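Julatora two-arm room tidy unit, hire package
Site acceptance checklist with comments, guest bedroom trial
Form date: May 5, 2021
Supplier: Zakari. Site: Cunilden, ground floor bedrooms.
Status: PASS WITH COMMENTS (see end)

Read before using. OK = fine, C = comment, F = fail, do not run. Anything marked F goes back to Zakari same day, don't try to fix it yourselves. February form is withdrawn, bin any copies.

SECTION A. Before power on

A1. Delivery note matches unit and charger. OK
A2. Housing, no cracks, no sharp edges. OK
A3. Both arms move freely by hand with power off. OK. Left a bit stiffer than right, supplier says normal when new. Keep an eye on it.
A4. Stop button works from the unit and from the handset. OK both. Handset needs a proper firm press.
A5. Gripper screws tight, both sides. OK
A6. Cables at the wrists. C. They hang in loops and could catch on bedding or drag on the carpet. Want clips or a sleeve. Zakari have been asked, no price yet.
A7. Charger lead tested and labelled. OK
A8. Manual in the box. C. Got the quick start sheet, full manual is download only. Print one for the cupboard please.

SECTION B. Room and floor

B1. Door shut, sign up, no guests on the corridor side.
OK
B2. Floor type on the approved list. OK, short pile carpet. Deep rugs are not on the list, so not the upstairs rooms for now.
B3. Gap between bed and seating wide enough for the unit. OK but snug. Measure every room before booking it in, the layouts are not all teh same.
B4. Bin out where the arms can get to it, nothing on top of it.

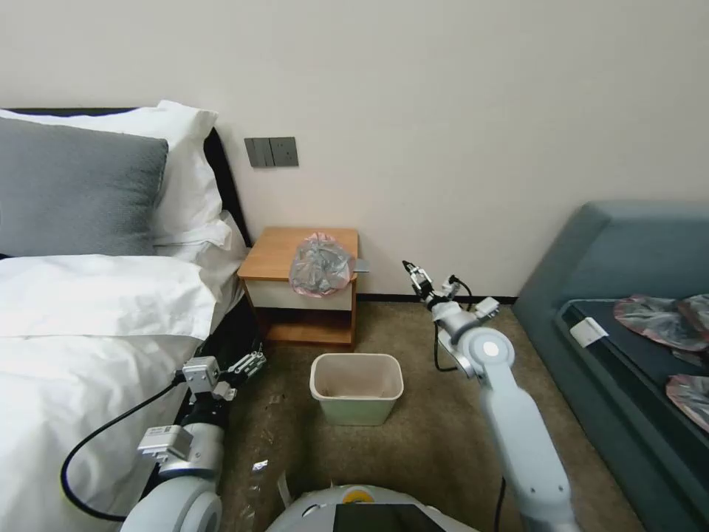 C. Bin is very light. If a gripper knocks the rim it could go over. Kassa do a weighted one, ask for a sample before buying.
B5. Bedding tucked up off the floor on the working side. C. Add this to the housekeeping sheet, easy to forget.
B6. Wall switches and sockets well clear of arm reach. C. Mark the limit in the room map. Switch plate over the nightstand is the one to watch.
B7. Loose valuables, glasses, medicines taken out of the room. OK. Must be done by staff, the unit does not know a tablet packet from a sweet wrapper.

SECTION C. Picking up litter

Package covers soft litter only. No glass, no food, no sharps. It's in the hire terms, page 14, worth reading.

C1. Crumpled plastic bag, one arm. C. See-through plastic is the hard one. Took 9 tries across the afternoon to get a pass we were happy to sign.
C2. Crumpled plastic bag, both arms. OK. Slower, better hold. Set as default for bags.

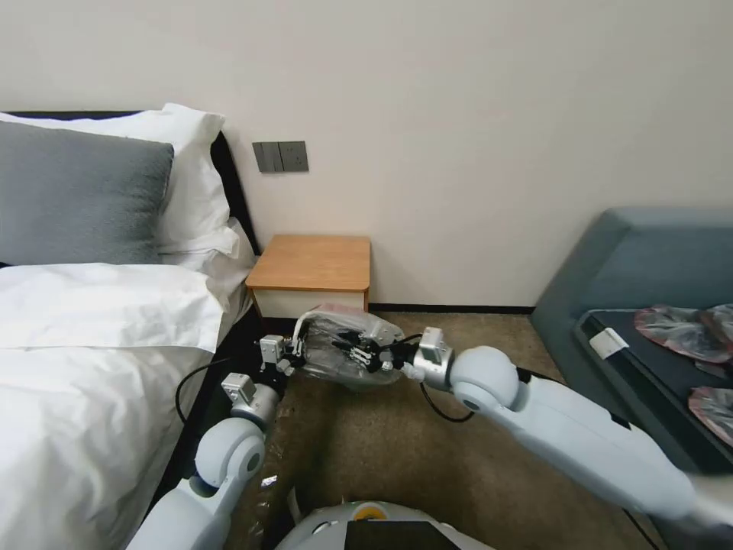
Page 2 of 3

C3. Small scraps on carpet. C. Anything under thumbnail size is hit and miss. Still needs a person with a vacuum after, so don't cut the cleaning hours on the strength of this.
C4. Wrappers on nightstand or seat. OK. Check height setting first, seat and nightstand differ.
C5. Grip force on low. OK. Do not change without telling the supervisor.
C6. No marks on furniture or bedding after run. OK, checked by hand and with a torch.
C7. Noise. OK with door shut. Wouldnt run it before breakfast.

SECTION D. Cost and service

D1. Hire is 1,655 a month, service visit included, grippers not. Check whether spare fingers are stocked in this country.
D2. Full charge to flat, 55 minutes of work. C. Sales sheet says longer. Raised with Zakari.
D3. Phone support. OK, answered quickly, helpful.

ACTIONS
Cable clips, before next run.
Heavier bin, sample from Kassa.
Charge figure in writing.
Room map with reach limits, all ground floor rooms.
Recheck A3 and A6 at the first service visit.

No unattended running until A6 is closed.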